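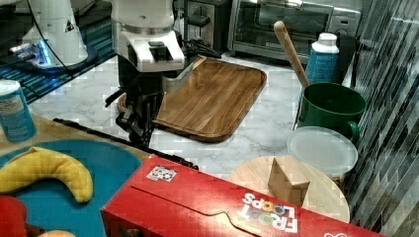

A cutting board is a flat, durable surface on which food is placed for cutting. Boards are made of wood, bamboo, plastic, rubber or glass, and are used in home kitchens, restaurants and butcher shops.

Category: Food preparation utensils

Wooden boards are classed by the direction of the grain. In an edge-grain board, strips are glued side by side with the long fibers parallel to the surface. In an end-grain board, short blocks are set upright so that the cut ends of the fibers form the working face. End grain is gentler on knife edges and hides shallow cuts better, but it takes up water faster and is more likely to split if left to soak. Maple, beech and walnut are common choices. Open-pored woods such as red oak are generally avoided.

Warping occurs when one face gains or loses moisture faster than the other. Boards are therefore dried standing on edge and oiled on both faces. Food-grade mineral oil is widely used; most cooking oils turn rancid over time.

Plastic boards, usually polyethylene, came into wide use in the second half of the twentieth century. They can be washed by machine, although deep knife scars are hard to clean by hand. Many commercial kitchens assign board colors to raw meat, fish, vegetables and cooked food to limit cross-contamination.

The Homurcombe workshop, founded in 1926, sold end-grain boards in 19 sizes, the thickest measuring 9 cm. Its pattern book was edited by Tiina Hakala and remains a reference for collectors – mainly for its notes on glue joints. Glass boards are easy to wipe clean but dull knives quickly.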